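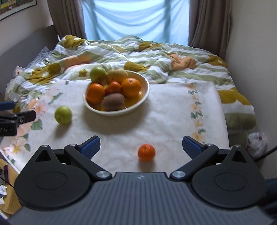

Bedroom 2, window side. Table with fruit bowl, bed behind.

Trivwood short-stay unit, Prerkport
Room and safety check, between guests
Job no. 3241
Checked by: Ronaldo Estrella
Date: Sep 15, 2024

Smoke alarm, hallway: OK. Tested with button, sounds clearly.
Smoke alarm, bedroom 2: Attention. Chirping on arrival. Battery changed, chirp stopped. Unit was fitted in February nine years ago and is due for replacement.
Window latch, bedroom 2: OK. Opens from inside without a key.
Curtains, bedroom 2: OK. Keep clear of the portable heater, which stays in the hall cupboard until winter.
Power points: OK, except the one beside the fridge. Cover plate cracked at the lower corner. Taped off. Electrician booked, quote $349.
Safety switch: Tripped and reset on test.
Hot water at basin: Too hot for a unit that takes families. Tempering valve needs adjusting by a licensed plumber.
Balcony rail: OK, no movement. One screw rusty, colour coming through the paint.
Fire blanket, kitchen: Missing from hook. Replaced from van stock.
Front door: Sticks at the bottom. Guests must be able to get out with one pull, so plane it before the next booking.
Key safe: Code changed. Acharya at the office has the new one.

Reinspect: power point, hot water, front door.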